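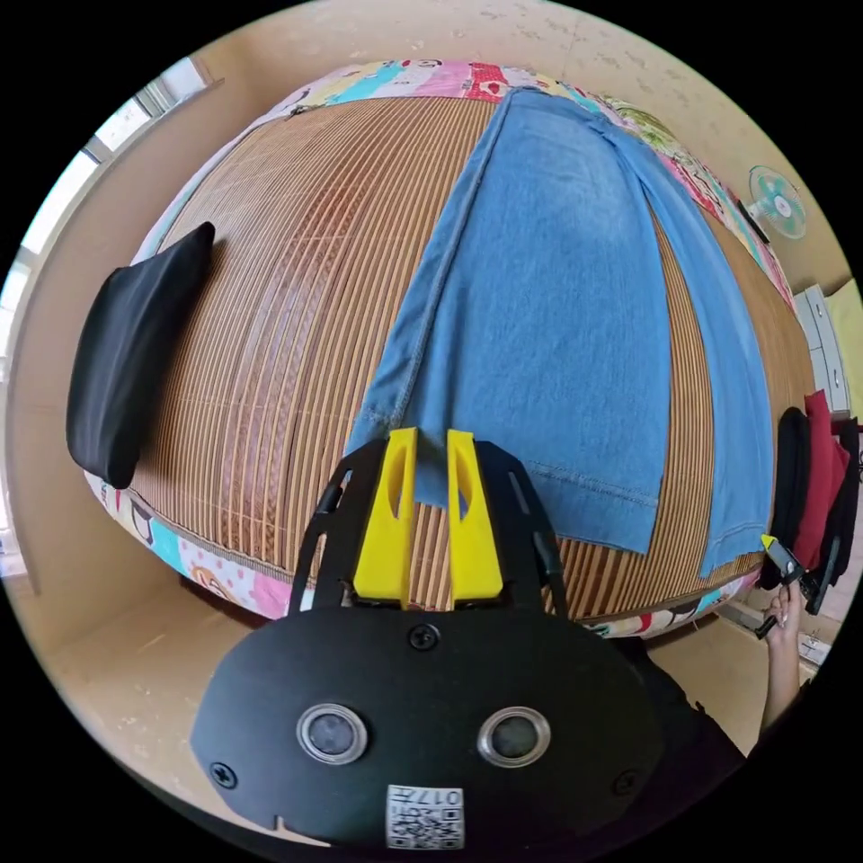 About us

Yilma is a small company that cleans, changes over and looks after holiday lets in Rurkbridge and Saltstead. We have been doing it for eleven years. Most of our owners live somewhere else and need a person nearby who has the keys, knows the boiler and will pick up the phone on a Saturday.

How we started

Tekle Abera was working nights at a hotel outside Rurkbridge when a neighbour asked if he would clean her cottage between guests. She passed his number to the owner of the house behind, and by the end of that summer he had more work than he could fit round his shifts. He left the hotel and asked Robel Weldu, who had been on the same housekeeping team, to come in with him. They worked out of Robel's garage for two years, with the linen on shelves down one side and a car that only just fitted on the other.

The first Saltstead properties came when an owner in Rurkbridge bought a flat on the seafront and didn't want to deal with two firms. Saltstead is a different sort of job. Sand gets into everything, the parking is bad from Easter onwards, and a lot of the flats are up three flights of stairs with no lift. We now keep a separate team there with its own van and its own linen store, so that a delay on the coast road doesn't hold up the afternoon's arrivals.

We moved into our present unit in Rurkbridge after the garage roof leaked. It has a laundry room, a drying room, an office upstairs and a loading bay that two vans can use at once.

What we do

Changeovers are the main part of the work. A changeover with us means a full clean, fresh beds and towels, bins out, a check of the lights, taps, heating and kitchen equipment, and a short report to the owner. If something is broken or missing we say so on the same day and send a price for putting it right. We don't carry out repairs over £20 without asking first.

We also do deep cleans, usually in January and February. These cover the things there isn't time for in season: ovens pulled out, mattresses turned, curtains down, skirting boards, window tracks, the tops of wardrobes.

Linen hire is a separate service and you can have it with or without cleaning. All our bedding is plain white cotton. We tried a cheaper polycotton mix for one season and went back. Each property is allotted three sets - one on the bed, one in the wash and one on the shelf. Owners who prefer to use their own linen are welcome to, and we will wash it at our unit, but we ask for at least two full sets and for everything to be labelled with the property name.

Key holding and winter checks are charged by the visit. Between November and March we go in once a fortnight, run the taps, look for damp, pick up the post and take a meter reading if you want one.

We don't do bookings, advertising or guest messages. There are letting agents who do that well, and we work alongside most of the local ones.

The people

Tekle runs the Rurkbridge side and does nearly all the first visits to new properties. Robel looks after the vans, the laundry machines and the stock.

Kirsty Rudd joined as a cleaner and has managed the office for the past six years. She makes up the rota, sends the invoices and is usually the one who answers the phone. If you email a question about your account it will go to her.

Saron Gebru leads the Saltstead team. She lives in the town, which helps when a guest has locked themselves out at ten at night.

Shewit Moges trains new staff. Everybody who joins us spends two weeks working in a pair before going out alone, and Shewit goes back to check their first few properties. She also wrote our changeover sheet, which has been through a good many versions and now fits on two sides of A4.

All our cleaners are employed by us and paid by the hour, including the driving time between properties. Some work the whole year and others from Easter to the end of October. A fair number of the seasonal staff have come back every spring since they started.

How we work

Each property has its own file. It holds the owner's notes, photographs of how each room should be left, the stopcock and fuse box positions, the bin days and anything odd about the place, such as a door that has to be lifted before it will lock. Cleaners read the file before their first visit and can look it up on their phones after that.

Check-out at most of our properties is 10am and check-in is 4pm. We can work to shorter gaps in houses with one or two bedrooms. For anything larger we need the full six hours, and in August we can't promise earlier arrivals at all.

Our scheduling and reports run through Trodatia, which owners can log in to as well. You will see when the team arrived, when they left and any notes they made. If you would sooner have an email or a phone call, tell Kirsty and she will set it up that way.

Lost property is kept for eight weeks. We post items back at the guest's cost. Phone chargers, single socks and opened food aren't kept.

Prices

A standard changeover for a one-bedroom property is £109, with linen for two people included. A three-bedroom house is £179. Larger houses are priced after a visit, as are any with a hot tub. Deep cleans start at £400. Dogs add a small charge, and we would ask owners to tell us about them beforehand - the extra vacuuming takes time we have to plan for.

We invoice at the end of each month and ask for payment within 14 days. There is no joining fee. Either side can end the arrangement with one month's notice, and we return all keys by hand or by signed-for post.

Taking on new properties

We take on new owners in the winter, so that the first visit, the file and the deep clean are finished before Easter. We have room for a few more in Rurkbridge this year. Saltstead is full at present, though Saron keeps a waiting list and places do come up.

To ask about a property, ring the office between 9am and 5pm, Monday to Saturday, or use the form on our contact page. Please give the postcode, the number of bedrooms and bathrooms, and whether you need linen.

Page updated Thu 24 January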